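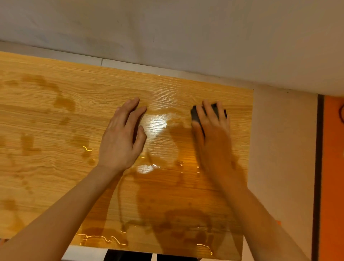 4.2 Raccordement du module de scène Torkness

Le module reçoit jusqu'à 22 sources (cuivres, percussions, voix) et les distribue vers les retours.

1. Mettre l'amplificateur hors tension et baisser tous les faders.
2. Relier la sortie principale du module à l'entrée A de la console Jinmont, par câble XLR symétrique.
3. Affecter les micros de la section de cuivres aux voies 3 et 4.
4. Mettre le module sous tension, puis la console, puis l'amplificateur.
5. Régler le gain voie par voie, le musicien jouant à son niveau de concert.

Remarque – l'alimentation fantôme s'active par groupe de quatre voies. Les micros à ruban se branchent sur un groupe non alimenté.

Attention : ne jamais débrancher un câble lorsque les retours sont ouverts.

Le rappel des mémoires est décrit en section 4.3.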